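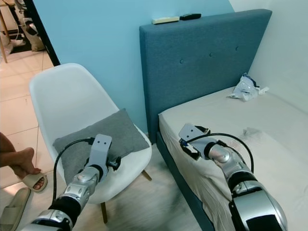
Left arm over the cushion, right arm at the edge of the mattress. Bedroom setup, both arms on the new planner.

Thread on what we changed in the motion stack for Alach this summer. Mostly notes for people running two arms off one planner.

The old setup planned each arm separately and checked for collisions between them at the end. Fine on a tabletop. Next to a bed and a chair with a narrow gap between them, it threw away most of what it came up with.

So we moved to one joint plan for both arms. 14 joints, one tree, one timeline. Slower per query, but we query a lot less.

Numbers from the replay set: 789 logged start and goal pairs, all bedroom layouts. The old planner timed out on almost 30 percent of them. The new one times out on 2. I've looked at both of those and the goals are inside the bed rail, so I'm fine with it.

Sample cap is 2000 per query. We tried going higher and it bought us nothing except a longer wait before the same failure.

Perception side. White sheet, white chair, pale floor. Depth on the sheet is noisy wherever it's smooth and better where there are creases. The edge of the mattress used to wander between updates and the planner would chase it.

Fix for that was boring. We fit the mattress top as a plane, freeze it for the length of a plan, and only refit when the arm is clear of it. The code is in the Vurkdale repo under surface_hold. It's short.

Soft stuff gets its own collision class now. Cushion, sheet, pillow, blanket. The gripper is allowed to enter that volume by a set depth at low speed. Chair shell, legs, headboard and rails stay hard, no contact at all.

Before that, the cushion counted as a solid box, and a grasp on it was a collision by definition. We had a flag to switch checking off near the target. Please don't do that. We did it for months.

Cables. The wrist cables loop out past the gripper and they were never in the robot model. We added a fat capsule on each wrist to cover the loop. It costs some reach close to walls — I'd still take it.

The capsule is too conservative when the wrist rolls. A proper cable model is on the list, probably December.

People in the workspace: any leg or foot in the camera view gets a keep-out cylinder up to hip height, even when the rest of the person is out of view. The old tracker wanted a torso before it would believe in a person. That was the first thing I changed.

Tooling. Restrepo (our log viewer) now draws the plan, the frozen plane and the soft volumes on top of the head camera view. You can scrub to any moment and see what the planner believed. Found three bugs the first afternoon, one of them mine.

Mine was a sign error in the right wrist offset. It only showed up when the gripper tilted forward.

Not done yet: small things lying on the bed. A plastic bag on a white sheet comes through as a bump in the sheet more often than I'd like. It needs color as well as depth, and the segmentation we have was trained on tidy beds.

Config for all this is tagged in Vurkdale as of Saturday, August 15, 2020. If you're on an older tag, the soft class is ignored silently. There's a warning coming in the next one.

Replies are open if you've done the cable thing properly. I'd like to see how you handled roll.

We use cookies to improve your experience. By continuing to browse you agree to our cookie policy. Accept | Manage settings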